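Zisonel Flat-Panel Cabinet System — Setup Guide
Section 9: Lining up the panels and checking the seams
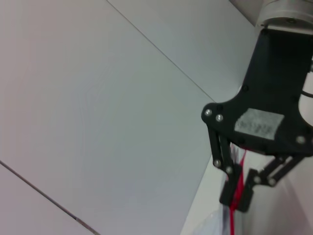 Most complaints we get about Zisonel panels are complaints about seams, and most of those come from people who trusted the factory edges. Don't. The edges are cut well enough, but the floor under your cabinets was not, and neither was the wall behind them. On a pale matte surface a thin seam reads as a dark line even when there's nothing wrong with it, and a line that thickens toward one end deserves a second look before you tighten anything. Two neighboring panels may also look like slightly different shades, one a bit pinker or bluer than the other. Swap them before you call us. If the difference stays with the position, it's your lighting.

Before you start

You need the hex key from bag 4, a straightedge at least 400 mm long, a soft pencil, a plastic scraper and a dry cloth. The kit also includes a "precision alignment card." It's a piece of cardboard. It works for setting the first gap and is too soft to use by the time you reach the last one, so cut a few spares from the box lid.

Setting the gaps

1. Lay all the panels face up and wipe the edges. Sawdust in a joint will hold it open.

2. Hang the lower left panel first. Leave its screws loose enough that you can shift the panel by hand.

3. Hang the next panel and slide the card into the seam, first at one end and then at the other. It should drag slightly at both. If it drops through at one end, the panel is leaning.

4. Correct the lean with the hinge screw nearest the wide end. A quarter turn is plenty. People give it three turns, overshoot, and then blame the hinge.

5. Place the straightedge across both faces and press gently. If it rocks, one panel stands proud of the other. Use the depth screw until the rocking stops.

6. Repeat for the remaining panels, and tighten everything only after the last one is up.

Note: Earlier printings of this guide told you to tighten each panel as you went. Siham Abdelaziz built 107 cabinets in our test room that way and had to loosen nearly all of them again. Ignore the old instructions if you have them.

Checking your work

7. Stand to one side and look along the panels at a low angle. From straight ahead almost any job looks good, so a front view proves very little.

8. Look for dark specks in the seams. They may be grit, a bit of packing foam or a chipped edge. Run the scraper down the seam once, lightly, and look again. A speck that stays put is probably a chip.

9. Open and close each door several times, then check the gaps again. Expect some movement.

Caution: Don't use filler in a seam between moving panels. It cracks, and it sticks to the matte finish.

Caution: The Ornia touch-up pen (part 403) is sold for chipped edges. It hides a small chip from across the room and not much more. Try it on the back of a panel first, and keep it off the face — the pen dries shinier than the panel does.

If the seams still won't line up

Check the cabinet box for square by measuring corner to corner both ways. If the two measurements differ, no amount of hinge adjustment will fix the front, whatever the video says. Take the doors off, shim the box, and go back to step 2.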